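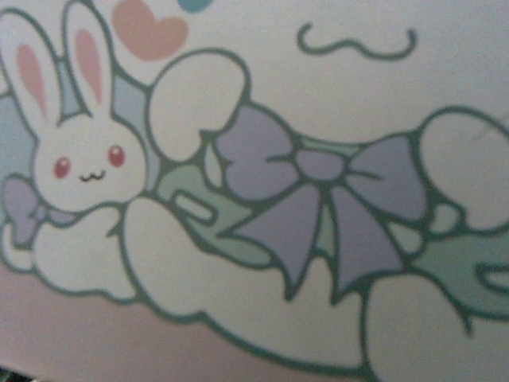

어머니가 쓰던 가게를 비우는 데 이틀이 걸렸다. 첫날은 무거운 것부터 옮겼고, 둘째 날은 서랍이었다. 맨 아래 서랍에서 토끼 그림이 나왔다. 흰 토끼는 귀를 위로 세우고 있었고 눈은 붉은빛이었다. 가운데에는 토끼보다 먼저 눈에 들어오는 커다란 연보라색 리본이 있었다. 나는 그것을 버릴 상자에 넣었다가 다시 꺼냈다.

가게 이름은 파디네(Padine)였다. 무슨 뜻이냐고 물으면 어머니는 부르기 좋아서 지었다고 했다. 문구와 포장지를 팔았고, 손님이 없는 오후에는 끈을 잘라 리본을 접었다. 리본 하나에 200원을 더 받았다. 단골에게는 받지 않았다. 단골이 아닌 사람에게도 자주 받지 않았다.

나는 학교가 끝나면 계산대 뒤에 앉아 있었다. 어머니는 고리 두 개의 크기가 같아야 한다고 했다. 내가 접은 것은 늘 한쪽이 컸다. 어머니는 그걸 풀지 않고 그대로 봉투에 붙였다. 손님들도 별말이 없었다.

장부는 277쪽에서 끝나 있었다. 마지막 줄에는 포장지 60장이라고 적혀 있고 금액 칸은 비어 있었다. 받을 돈인지 줄 돈인지 알 수 없었다. 거래처인 트라스우드에 전화를 걸었더니 젊은 직원이 받았다. 그런 기록은 없다고 했다. 다시 확인해 달라고 할까 하다가 끊었다.

저녁에 열쇠를 넘기러 부동산에 갔다. 10월부터 빵집이 들어온다고 했다. 중개인은 선반도 떼어 가느냐고 물었고, 나는 두고 간다고 했다. 그는 서류에 무언가를 적고 열쇠를 서랍에 넣었다.

집에 와서 상자를 열었다. 쓰다 남은 끈이 한 뭉치 있었다. 식탁에 앉아 리본을 하나 접어 보았다. 역시 왼쪽이 컸다. 풀어서 다시 접으려다가 밥솥에서 소리가 나기에 일어났다.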